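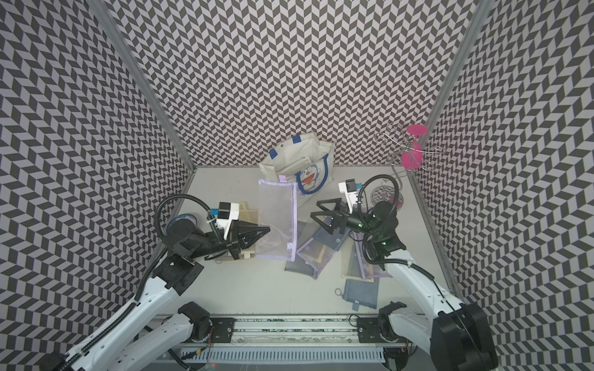
Roel Timmermans says the centerline has to be set from the doorway and the back wall ignored, because the doorway is where a crooked zigzag gets noticed. I had it set from the back wall. Moved it this morning and lost an hour.

22/02/2019. Hallway floor, dry layout. Clear width is 981 mm at the door and slightly less at the stairs. Tile is the Flendby matte, 57 mm on the short side, 400 mm long. The first three rows held square to the line. Row four drifted, and I traced it to two tiles from the second carton that are a hair longer than the rest. Set them aside for edge cuts. Adhesive is still in the shed and too cold to use.

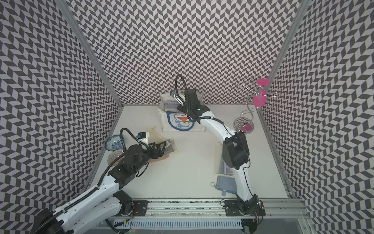
The corners by the closet are the part I have not solved. Stijn Martens would miter the edge tiles and carry the zigzag around from the floor up the low wall. I tried one miter on the small saw and chipped the glaze. A black-and-white chevron on three walls, with a vertical aluminum post at each back corner, is closer to what I can do with my tools. I priced a plain aluminum profile at Buzatu – they stock two depths, and I need the shallow one.

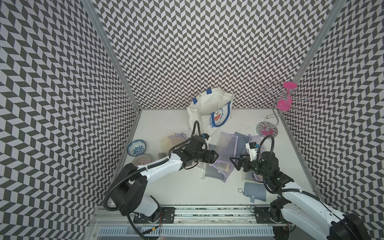
Filed under: Hallway / Materials and open items

Grout: Sondik gray, one bag, not opened. Spacers: enough. Blade: worn, replace before the edge cuts. The 800 mm straightedge has a slight bow and should only be used on the marked side. Door trim comes off before any adhesive goes down. Grouting moves to March if the shed stays cold.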